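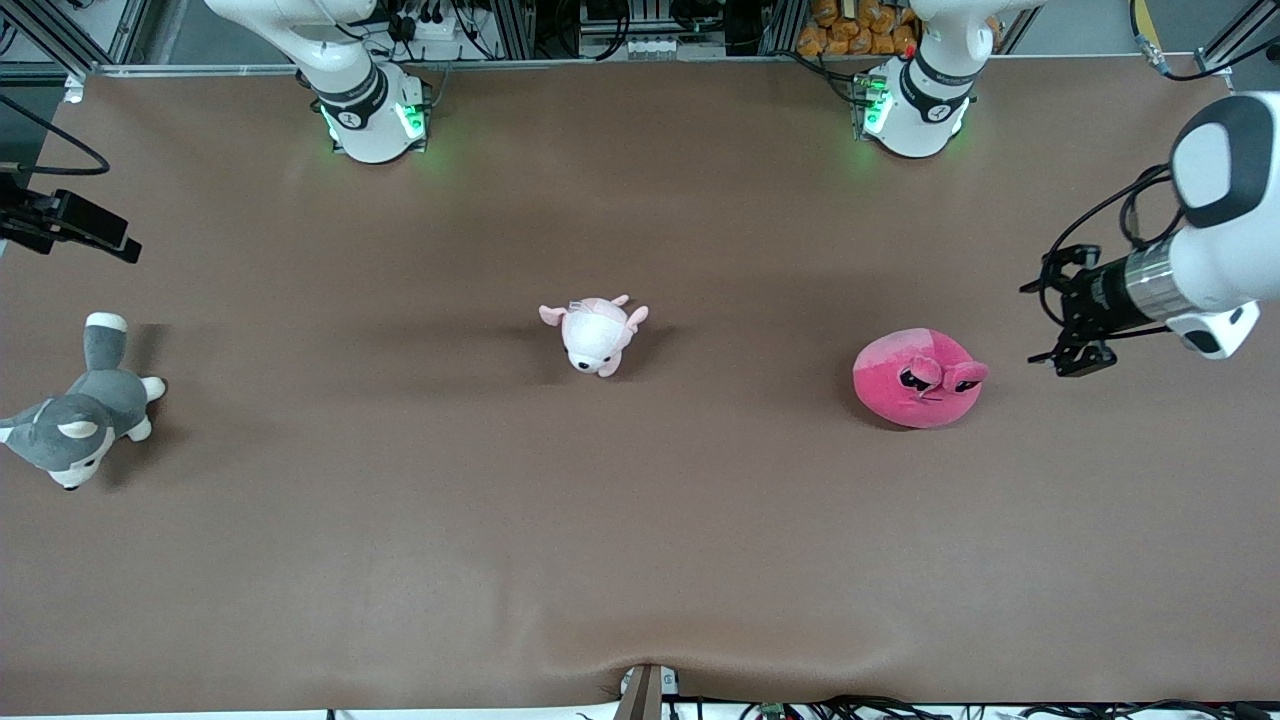 6.3 Recovery after a grip-force fault

The Kaltska controller raises fault 6 when the measured grip force stays above the set limit for 500 ms. Motion stops on both arms, and the gripper holds its last position. The ring light on the base cannot be used to confirm the fault. It glows green in normal standby, as at the base of the upright arm, and also stays green during fault 6. Read the fault code on the pendant. Plush toys and other soft items raise this fault most often when the limit was set with a rigid test block.

CAUTION: Do not pull an item out of closed fingers. The drive may still be holding torque.

1. Press the stop button on the pendant.
2. Write down the fault code and the cycle count.
3. Select Manual, then Release. The fingers open at low speed.
4. If the fingers do not open, cut power at the main switch and turn the release screw on the gripper body.
5. Check that the wrist cables are free to move through a full turn of the joint.
6. Restore power, home both arms and run one empty cycle.

NOTE: In the Anmont unit, the fault returned at cycle 3,845 after a restart without homing. Do not skip step 6.

If fault 6 returns during the empty cycle, lock out the arm and send the log to Fadell service, attention Seija Seppälä.

Reading time: 2 min

Related sections
Setting the grip-force limit
Wrist cable routing
Lockout of a single arm
Fault code list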